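**Keys, hooks and the green wall**

Mernia, 13 April 2021

If you've been into the back room lately you'll have noticed that we finally have a proper home for the keys, and I could not be more pleased! For as long as I've been writing this newsletter they have lived in a biscuit tin, along with dead batteries, a tape measure and at least one key that opens a padlock we threw out when we left the Semley building. Finding the key to the meter cupboard meant tipping the whole lot onto the floor. It took me 20 minutes once, with a delivery driver waiting outside.

So the tin is gone, and in its place we have clear stick-on hooks on the green bit of wall, each at a height most of us can reach without a stool.
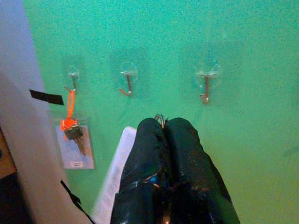 I did want a key cabinet at first. I spent a whole evening looking at them, and they are lovely things, with little numbered rows and a door that clicks shut, but the smallest one from Hedlund was bigger than anything we need and would have meant drilling. We're not meant to drill in there (it's in the lease, clause 9, if you enjoy that sort of reading). Stick-on hooks it was, then. Wipe the wall first, let it dry, press hard, and leave them overnight with nothing on them. I left ours for two nights as I was nervous.

The labels were the fun part. Each set now has a card in a clear plastic sleeve, and I'd recommend this to anybody with a drawer full of mystery keys at home. Write on the card before you slide it in, use a pencil if you think the lock might change, and put what the key opens in plain words. Our old tags just had numbers on them, and the list explaining the numbers was lost years ago. We had a tag marked 117. We have never had 117 of anything.
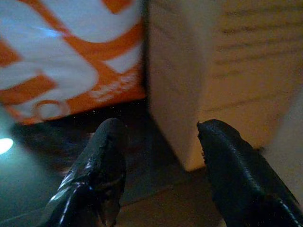
While I was at it I had a go at the surfaces nearby, and I'm afraid this is where I got carried away. Everything that had been put down "just for a minute" got a good look. If a box is empty, please flatten it and take it out to the recycling. If there's still something in it, write on the side what it is, in big letters. I know that orange-and-white packaging like the one standing next to the cream box is easy to spot from across a room, but the cream one could be anything, and plain boxes are exactly the sort that get opened by four different people in one week. A marker pen now lives on the shelf for the purpose. Please leave it there!

Bright cord is another thing I'm now very keen on. A small key on its own vanishes into a coat pocket and goes home with you. Put a loop of orange through it and you'll feel it, see it and (I hope) bring it back.
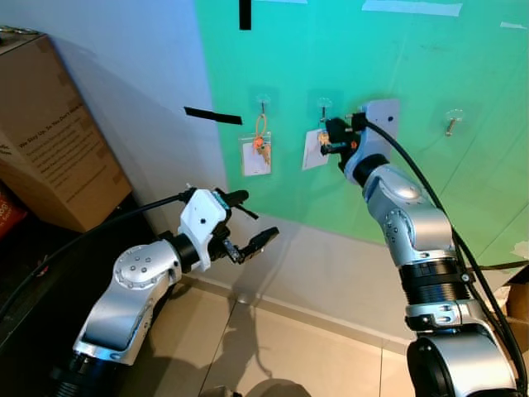 One reader from the Drulia side wrote in after the last issue to ask whether it was wise to label keys at all, given that anyone who picked one up would know what it was for. Couldn't we use colours instead, the message went on, and keep the names on a list somewhere else? It's a fair point. My feeling is that the cards should say "meter cupboard" or "side gate" and never the address, so a set dropped in the street tells a stranger very little. Colours are a nice idea too, and I'd happily try them for the spares, as long as the list doesn't go the way of the last one.

A few small requests, then. Hang the key back on the hook you took it from. Don't hang coats or bags there, as the hooks are only meant for light things and I'd hate to hear one go in the middle of the night. If a card has come out of its sleeve, pop it back in or leave it on the shelf for me.

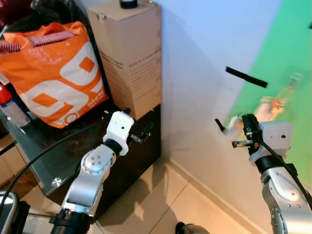
The outside store is next on my list. It has shelves I haven't seen the back of in years, and I'd like it sorted before the June open day, when we'll want the folding tables out quickly. I'm after a few sturdy crates with lids, and more of those clear sleeves if you have a packet going spare.

And if you still have a Semley key on your own ring at home, please bring it in. I have two old locks here and nothing that fits either of them.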